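Emport Publishes Results on Two-Arm Robot Dish Handling

GORNOW — Emport has released results from its Leradance project, which studies how two-armed robots handle plates and dish racks on a table shared with other objects. The system was trained on 500 demonstrations, then run through 156 test trials. 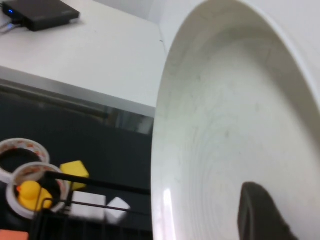

Why use dishes for this research? Plates are smooth and hard to grip, and a rack leaves little room for error.

The method plans for both arms together and uses wrist views along with a fixed view of the table. Earlier versions planned for each arm separately — and the arms often waited on each other. 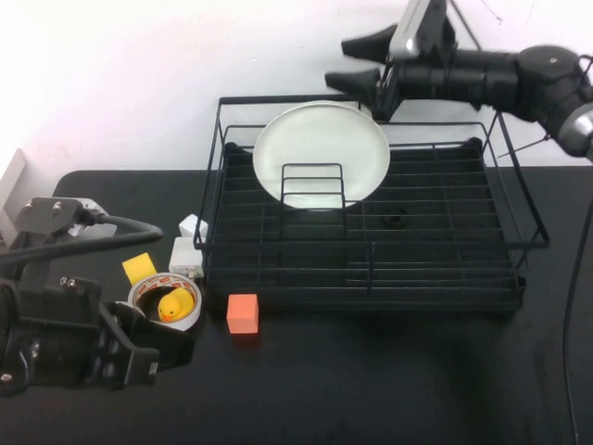 By the Editor, Emport Research News

Tests began in May at the company's Marquez lab. The arms share one set of goals, but each can correct its own path. Training took 11 days on 2 computers.

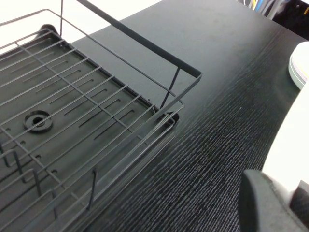 The team will next study how the method handles racks it was not trained on. A written report and the trial records are available from the Emport press office on request.

Related items
Leradance: Project Overview
Planning for Two Arms
Inside the Marquez Lab

Last updated: 22 August 2024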